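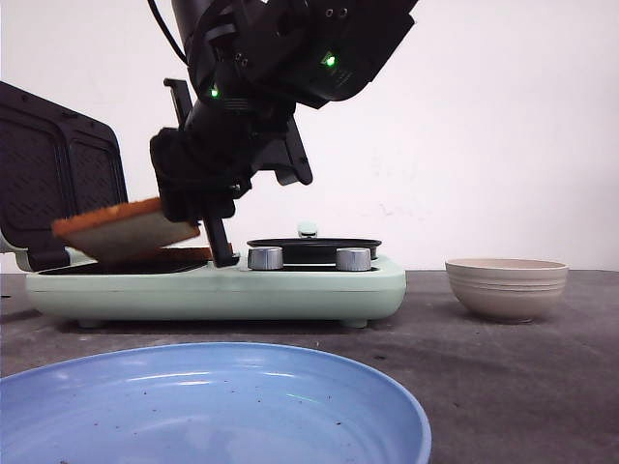 Section 4. Making your first sandwich

OK, you've unpacked the press, wiped the plates and found an outlet that isn't already taken by the kettle. Now for the fun part! I wrote this section for the guest kitchen at Erkalley, but if you've got the same kind of little mint-green press at home it should all carry over. Read to the end of the cautions before you plug anything in, please.

Before you start

You'll need two slices of bread per sandwich, a bit of soft butter, whatever you want inside, and a wooden or silicone spatula. No metal on the plates, ever. The Dondora press I had before this one died of fork scratches, and I'm still a little sore about it.

Set the press on a flat, hard countertop with all its feet down, and make sure the lid can swing all the way open without hitting the wall or a shelf. Keep the cord away from the sink.

Steps

1. Close the lid and plug the press in. Let it heat up for 4 minutes. I know the bread's right there and you're hungry, but a cold plate gives you pale, floppy toast that sticks.

2. While you wait, butter one side of each slice, right out to the crust. The buttered side is the outside of the sandwich (yes, it feels backwards the first time).

3. Open the lid fully so it stands up on its own. Don't hold it half open with one hand while you fumble with bread in the other – that's how I got the mark on my wrist.

4. Lay the first slice on the lower plate, butter side down, inside one of the two panels.

5. Add the filling. Keep it to the middle and leave a finger's width bare at the edges. Cheese goes down first if you're using tomato, otherwise the bread turns to mush.

6. Lower the second slice on top, butter side up. Come in at a tilt, touch one edge down first and then let the rest follow, so the filling stays where you put it.

7. Close the lid gently and let it rest on the bread. If it won't come down most of the way, take some filling out. Don't lean on it!

8. Check after around 4 minutes. You want golden brown with darker lines. Thick bread can take longer, so close it up and give it another minute at a time.

9. Lift the sandwich out with the spatula, unplug the press and leave the lid open while it cools.

Notes

Day-old bread works better than fresh. Anoma Bepari swears by the heel of the loaf with the crust turned inward, and I have to admit hers come out crispier than mine.

If you're only making one sandwich, switch panels now and then. I've no proof it helps the coating, it's just what I do.

Cautions

The plates stay hot long after you pull the plug. Wait until they're completely cool before wiping them with a damp cloth, and never put the press under running water.

Cheese and tomato come out a lot hotter than the bread feels. Give kids' sandwiches a couple of minutes on a plate before handing them over.

Sticky plates, burnt cheese in the hinge and the lid that won't sit level are all in Section 5, which Ludger Haberkorn helped me put together.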